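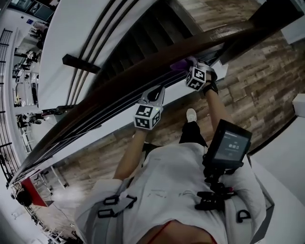 El taller compartido de Wetport, en Rirnport, mantiene desde hace varios años una línea de trabajo dedicada a la construcción de herramientas de captura para robótica. El proyecto más ambicioso de esa línea lleva el nombre de Volier y consiste en un par de pinzas de mano, una para cada brazo, con las que una persona ejecuta tareas domésticas mientras el equipo registra el movimiento. Los datos sirven después para entrenar a un manipulador de dos brazos que se monta, pieza a pieza, en los bancos del mismo taller.

La decisión de comenzar por las pinzas y dejar el robot para más adelante se tomó por razones de presupuesto. Un brazo articulado de gama media excedía los medios de la asociación, mientras que una pinza de mano podía fabricarse con impresión 3D, tornillería corriente y una electrónica modesta. La partida inicial fue de 700 euros y cubrió los materiales de las dos primeras unidades, incluidas las piezas que se rompieron durante el ajuste. El diseño se publicó con licencia abierta en marzo de 2024 y desde entonces ha pasado por 19 revisiones, la mayoría de ellas menores: el radio de una esquina, la posición de un tornillo, un canal más ancho para el cable.

La geometría de los dedos ocupó buena parte del primer año. Las versiones rígidas sujetaban bien los objetos de caras planas y resbalaban en los cilindros. Se ensayaron después dedos curvos de material flexible, capaces de ceder en el centro y cerrarse por las puntas, con resultados mejores en mangos, barras y botellas. El taller conserva en una caja todas las variantes descartadas, etiquetadas con el número de revisión, y los nuevos socios acostumbran a pasar una tarde con ellas antes de proponer cambios.

Una tarea larga

Entre las tareas elegidas para la primera colección figuran doblar ropa, guardar vajilla, recoger una mesa y limpiar superficies. La limpieza de un pasamanos se incorporó más tarde y ha resultado ser una de las más exigentes. El objeto es largo, cambia de inclinación, se alcanza con dificultad desde algunos puntos y obliga a coordinar ambas manos: una se apoya o guía, la otra avanza. Quien maneja las pinzas debe además desplazarse, de modo que el registro contiene a la vez el movimiento de los brazos y el del cuerpo.

La documentación interna describe el procedimiento con bastante detalle. La persona se coloca el arnés, ajusta las correas de los hombros, comprueba la pantalla del pecho y sitúa las dos pinzas delante de sí durante unos segundos antes de empezar. Cada episodio abarca un único tramo de barandilla. Si la persona se detiene a mitad de tramo, el episodio se descarta y se repite desde el principio. Esta última norma fue discutida. Una parte del grupo sostenía que las interrupciones también forman parte del trabajo real, y el acuerdo provisional fue conservarlas en una carpeta separada, sin utilizarlas por ahora en el entrenamiento.
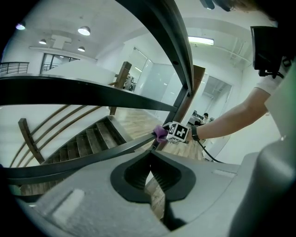

La localización de las pinzas en el espacio fue el segundo gran problema del proyecto. El sistema debe saber en todo momento dónde se encuentra cada mano respecto de la otra, y los sensores inerciales por sí solos acumulaban una deriva inaceptable al cabo de pocos minutos. La solución adoptada combina esos sensores con referencias visuales. El pequeño cubo blanco que acompaña a la mano derecha, junto a la punta morada apoyada en la barra, lleva en cada cara visible un código distinto en blanco y negro; cuando una cámara reconoce una de esas caras, el programa calcula la posición y la orientación del conjunto. La óptica de gran angular, que arquea con fuerza el pasamanos, exige una calibración previa, pero permite que la otra mano siga a la vista incluso con los brazos separados.

Los primeros cubos se imprimieron en una sola pieza y los códigos se pegaron encima en papel adhesivo. Las esquinas se levantaban con el roce y la detección empeoraba de forma gradual, sin que el programa diera aviso alguno. La revisión siguiente rebajó ligeramente las caras para proteger los bordes del adhesivo y sustituyó el acabado satinado por uno mate, menos sensible a los reflejos de las luminarias. El cambio de papel costó muy poco y redujo los fallos de detección más que cualquiera de las modificaciones introducidas en el código.

El suministro de los componentes electrónicos corre a cargo de Amarasinghe, una pequeña firma de la misma localidad que vende al taller sus excedentes a precio reducido y presta, cuando es necesario, un osciloscopio. La relación carece de contrato formal. En agosto, con la firma cerrada por vacaciones, el grupo tuvo que esperar varias semanas por un lote de conectores, y a raíz de aquella espera se estableció una reserva mínima de repuestos en el almacén.

Registro y revisión

El objetivo fijado para la primera fase era de 2,000 episodios válidos. Al cierre de este reportaje la colección contaba con 1,626, repartidos de manera desigual entre las distintas tareas. La ropa y la vajilla están cubiertas con holgura. Las escaleras, en cambio, avanzan despacio, en parte porque requieren un espacio con tránsito de otras personas y en parte porque el cansancio de los hombros aparece pronto. Las normas del taller limitan la duración de cada turno y recomiendan alternar una tarea de pie con otra sentada.
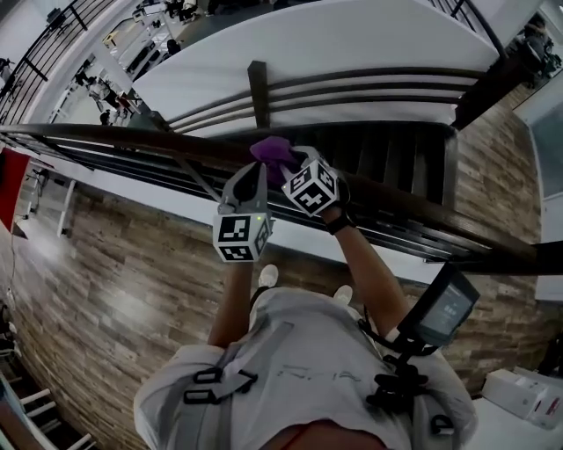 La revisión de los episodios se realiza a mano. Dos socios examinan cada grabación por separado y anotan si la tarea se completó, si hubo pérdida de seguimiento y si el contacto con la superficie fue continuo. Cuando sus anotaciones no coinciden, el episodio pasa a una tercera persona. El método es lento y el propio grupo lo reconoce en su memoria anual, donde se propone automatizar al menos la detección de las pérdidas de seguimiento, que dejan un salto reconocible en la trayectoria.

La cuestión de la fuerza permanece abierta. Las pinzas actuales registran la apertura de los dedos y su posición, pero no la presión ejercida, y en una tarea de limpieza la presión determina buena parte del resultado. Se han ensayado láminas sensibles bajo la cubierta de las puntas, con lecturas que variaban según la temperatura del local. Una segunda propuesta consiste en estimar el esfuerzo a partir de la deformación visible del dedo flexible — una vía más barata, aunque dependiente de la iluminación. Ambas continúan en estudio y el taller no ha comprometido fecha para ninguna.

El manipulador que habrá de aprovechar todo este material se encuentra todavía incompleto. La estructura está terminada y uno de los dos brazos se mueve con los siete ejes bajo control; el otro aguarda los reductores. Las pruebas con el brazo disponible se han limitado a objetos colocados sobre una mesa. El traslado de lo aprendido a una barandilla exigirá una base móvil, y las opciones consideradas hasta ahora presentan inconvenientes de peso, de altura o de precio. Una de ellas, una plataforma con ruedas adquirida de segunda mano, ocupa desde el invierno un rincón del almacén con la batería desmontada.

Los planos de las pinzas, los archivos de los cubos y la guía de calibración pueden consultarse en el propio taller y en el repositorio del proyecto. Quienes deseen construir una unidad disponen de una lista de materiales con alternativas para las piezas de difícil adquisición. El taller solicita únicamente que las modificaciones se comuniquen con su número de revisión y con las medidas de los dedos, tomadas en milímetros y con la pinza cerrada.

Artículos relacionados

Impresión de piezas flexibles: ajustes de temperatura y velocidad
Wetport amplía el horario de la sala de electrónica
Calibrar una cámara de gran angular con medios domésticos
Reductores para brazos pequeños: comparativa de cuatro soluciones
Rirnport y sus talleres compartidos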